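Two knobs and a door

I've been told for years that I'd come round to the plain microwave. Shona Munro has been telling me this since she got hers, and she is a person who replaced a perfectly good kettle because the handle annoyed her, so I take her advice on appliances with some salt.

The argument goes like this. Modern microwaves have too many buttons, most people only ever press the one that adds 30 seconds, and therefore a white box with a couple of dials is the more honest machine. I've heard it at dinner, I've heard it at work, and in December I heard it from a fellow in a shop who then tried to sell me the dearest one on the shelf. I don't buy it, or at least I don't buy all of it.

My old one was a Kpodo, grey, with a touchpad that had worn through at the number 5. You learned to get around that. Soup was four minutes plus another minute and a bit, put in separately. It had a popcorn setting that burned popcorn and a defrost setting that cooked the edges of the mince and left a frozen brick in the centre. I'm not going to pretend I miss it. But I knew its ways, and when the turntable motor finally gave up I wasn't rushing out to join the dial people.

Then I did what I always do and read reviews until one in the morning. Somebody swore by the Urko. Somebody else said the Urko was a Cillisis with a different badge and an extra 31 dollars on the price. There was a long argument over whether you could trust a mechanical timer for anything under a minute, and it got personal.
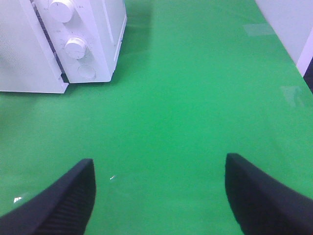
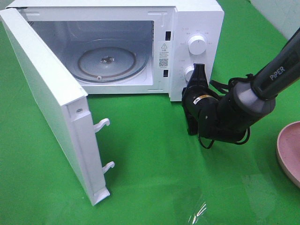

My complaint about dials starts with small amounts of time. On most of the ones I've used, the first two minutes are squeezed into a sliver of the turn, so softening a bit of butter becomes a matter of nerve. You go past the mark and wind it back, which some manuals say is fine and some say you shouldn't do. A thin dark line across the top of the lower knob, like the one in the first picture, is a decent pointer if the light's good and your glasses are on. The little markings around it are another matter, and I'd be guessing at most of them with a mug in the other hand.

Maysoun Srour says that I'm being precious and that people cooked for centuries without knowing whether a thing had been in for 20 seconds or 25. True enough. They weren't melting chocolate in a plastic bowl, though.

What I will give the plain ones is the cleaning. My sister-in-law's machine has a flat door inside and out and you can wipe it in one go. Mine had a seam around the keypad that collected a sort of brown varnish, and I went at it with a toothpick more than once. I still think the claims get oversold. "Easy-clean interior" is printed on the carton of every microwave ever made, and none of them has met my bolognese. Get the plate out, wash it in the sink, wipe under the roller ring while you're there, and put it all back so the plate sits properly on the centre piece. If it clunks when it goes round, it isn't seated. That's the whole of the secret and you don't need a spray for it.

I tried the Plarkaren cleaning stuff too, the tub you fill with vinegar and heat up. It works exactly as well as a bowl of water with half a lemon in it, and the lemon doesn't need its own spot in the drawer.

The other thing people bring up is that dials last longer. Maybe. Shona's has been going for years, but she lives alone and reheats coffee. I'd like to see it in a house with teenagers, where the door gets flung open before the timer has finished and shut again with an elbow. I suspect the latches would be first to go, whatever colour the box is and however charming the knobs.

As for power, I can't see why I'd pay an extra 300 dollars for a bigger number on the carton. Leftovers don't care. The rice comes out hot at the rim and cold in the middle unless you stop and stir it, and I have yet to meet the machine that stirs.

So I haven't bought one. I've been heating soup in a saucepan, which takes longer and leaves me with a saucepan to wash. Shona has offered to lend me hers for a week so I can see the light. I said I'd think about it, and I am thinking about it, mostly around lunchtime.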